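Relatório de progresso – segundo período
Projeto de recuperação da biblioteca de bairro e do serviço itinerante, Bastos
Para: Fundo Heldale

Situação geral

O serviço itinerante voltou a circular em março, depois da troca da embreagem da carrinha, e a sala de leitura de Bastos abriu ao público com horário reduzido. O catálogo avança, embora mais devagar do que estava no plano. A obra do telhado continua por terminar no lado norte. As despesas estão dentro do orçamento aprovado, com uma transferência entre rubricas que se explica mais à frente.

Catálogo

Estão registados 3.653 volumes, dos quais 2.140 já têm cota e etiqueta na lombada. Os restantes têm registo provisório e só podem ser consultados na sala. O atraso vem sobretudo do fundo local: boletins paroquiais, programas de festas, atas de coletividades extintas, muitos sem data nem editor. Cada um destes documentos leva bastante mais tempo do que um romance com ISBN.

Decidimos separar o fundo local do resto e tratá-lo só depois de concluída a secção infantil, que é a mais procurada. O programa de catalogação Rilbridge foi atualizado em abril e deixou de duplicar os registos com acentos no título. Falta corrigir à mão os duplicados antigos.

Serviço itinerante

A carrinha faz 13 paragens em cada volta. Retirámos a paragem do largo da fonte, onde em dois meses só houve devoluções, e acrescentámos uma junto ao centro de saúde, de manhã, entre as 9h30 e as 11h. Os pedidos mais frequentes são livros em letra grande e policiais. Temos poucos dos primeiros e a lista de espera já passa de um mês.

O caderno de empréstimos em papel mantém-se até a ligação à rede ser fiável em todas as paragens. Em Flatgate continua a falhar.

Edifício

As caleiras do lado sul foram substituídas e a humidade na parede da secção infantil não voltou a aparecer depois das chuvas de fevereiro. No lado norte o empreiteiro encontrou duas vigas em mau estado, que não constavam do levantamento inicial. O orçamento para as substituir foi aceite e a obra está marcada para junho. Até lá, as estantes desse lado ficam cobertas e os livros estão guardados em caixas, no piso de baixo.

Para pagar as vigas transferimos verba da rubrica de mobiliário. As mesas novas da sala de leitura ficam adiadas e usam-se as antigas, que foram lixadas e envernizadas.

Atividades

A hora do conto tem tido cerca de 23 crianças por sessão, o que já é muito para o espaço. Em maio passa a haver dois grupos. O clube de leitura de adultos reúne ao fim da tarde, às 18h30, e escolheu contos para este período por serem mais fáceis de acabar entre reuniões.

Próximo período

Concluir a secção infantil do catálogo. Terminar o telhado e repor as estantes do lado norte. Comprar livros em letra grande, se o Fundo autorizar o uso do saldo da rubrica de deslocações. Pedimos resposta sobre este último ponto antes do fim de maio, para aproveitar o desconto do distribuidor.

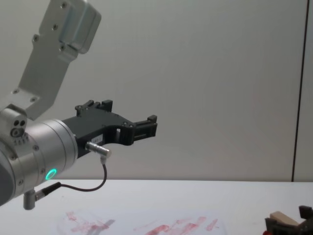
Deepak Nigam: Podem usar o saldo das deslocações para os livros em letra grande. Peço só que o próximo relatório traga os empréstimos separados por paragem e a fatura das vigas em anexo. Quanto ao fundo local, concordo que espere, mas gostava de saber se as atas estão guardadas longe da parede norte.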